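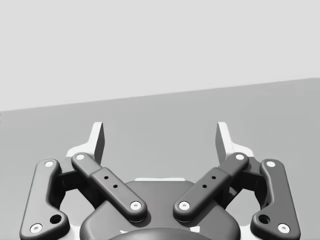

Gesik Garment Care Workshop
Notebook entry, 16/05/2002
Entered by Z. Kozan. Copy to B. Ekinci and the alterations bench.

Subject: pleat recovery on returned occasion dresses, second round

The first round in February was stopped before the results could be used, as the steam table was running above its set pressure and the pieces from that week could not be compared with anything. Those pages have been left in the book and marked void. The present entry replaces them.

The garments under review are the Mahuika midi dresses, lined bodice, polyester satin skirt with knife pleats set at the mill. The rental desk reports that customers are returning them with the pleats opened at the seat and along the back hem. The desk has asked whether the skirts may be re-pressed in house between hires or must go out to the pleater, at a cost and with a loss of bookings.

Pieces taken for the trial: 3, all from the same dye lot. Stock number 548 is the oldest and has been let out at the side seam once already. Stock numbers 59 and 67 came in from hire last week and had been spot cleaned only.

Method. Each skirt was basted along the hem with silk thread, pleat by pleat, with the folds laid over the original crease. A second line of basting was placed at hip level. The skirt was then pressed from the wrong side through a damp cotton cloth, with paper strips under each fold to prevent marking through. Pressing was by lift and lower only. The piece was left on the table under vacuum until fully cool and then hung overnight by the waist loops before the basting was drawn.

Observations.

67. Good recovery. The back hem is sharp and the folds hang closed. Slight shine on two pleats near the zipper, where the paper had slipped. The shine was reduced with a light steam from the face side but can still be seen under the bench lamp. Acceptable for hire.

59. Recovery fair at the hem and poor at the seat. The original crease could not be found by hand over the width of the back panel, and the folds had to be measured from the waist seam. Mr. Ekinci is of the opinion that this skirt was machine washed by the customer. The care label has lost its print, which would agree with that. Query to the rental desk as to whether the hire record carries any note.

548. Not satisfactory. The side seam alteration has pulled the pleats nearest to it off the straight, and pressing makes the fault plainer. It is recommended that the seam be opened and reset before any further heat is applied. Moved to the repair rail with a yellow ticket.

Note on thread. The polyester basting thread used on the first few inches of 59 left small needle-point dents along the fold. It was removed and silk used for the remainder. Silk is to be used for all satin pieces from now on. The bench is down to its last spool in white and an order should go in with the zipper stock.

Note on the cloth. The heavier of the two press cloths holds too much water for this fabric. A faint ring appeared on the inside of 67 and had to be flushed out. The lighter cloth, wrung twice, gave no trouble.

Lining. The bodice linings were kept clear of the table throughout. Ms. Kozan would prefer that the skirt and bodice be separated by a towel roll at the waist seam in future, since the boning channels picked up some warmth on 59. No distortion was found when the bodice was placed on the form.

Comparison with outside work. A Cindov wrap skirt returned from the pleater was on the rail and was examined alongside. The outside work is crisper at the fold and more even from waist to hem. On a hanger the difference is clear. On the form it is less so, and it is doubtful whether a customer would remark on it at a wedding or a garden party. The Gidden evening pieces, which are silk, are not covered by this trial and should continue to go out until told otherwise.

Provisional instruction to the bench. Polyester satin pleats may be re-pressed in house where the mill crease can still be felt along its full length. Where it cannot, the garment is to be set aside and shown to Mr. Ekinci. Altered skirts are not to be pressed until the seam has been checked for grain.

Outstanding:
Reply to rental desk, first part drafted, waiting on the cost of bench time.
Ask the desk to return these skirts in the long bags. Folding over the rail hook is causing a crease across the pleats that was not there when the pieces went out.
Replace the gasket on the steam table. It is holding for the present but weeps at the left side.
Wear test on 67 after its next hire. Examine the seat and back hem on return, before cleaning, and enter the result on the facing page.

Read and agreed, B.E. One addition: the waist loops on 59 are unequal and the skirt hung slightly to one side overnight. Loops to be reset before it is pressed again.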